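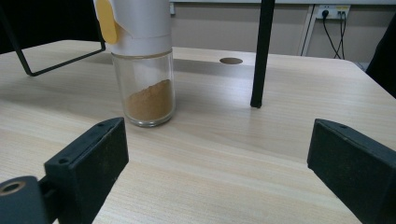 Lullance is happy to announce that its Porero hand-held gripper kit goes on sale July 16, 2019, with everything a small team needs to start recording everyday tasks — seasoning jars and kitchen shelves very much included.

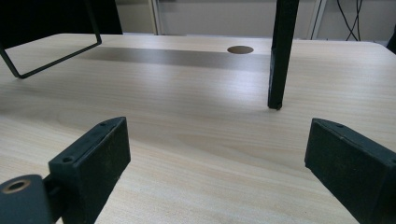 By Kai-wen Fang, Lullance

Each kit holds 2 grippers, and we'll gladly walk you through your first 30 days by phone. Kits cost $537 and ship in 8 days.
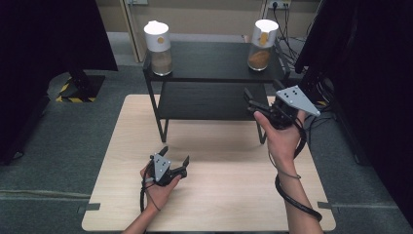
A Porero gripper in each hand, with two seasoning jars on the black stand.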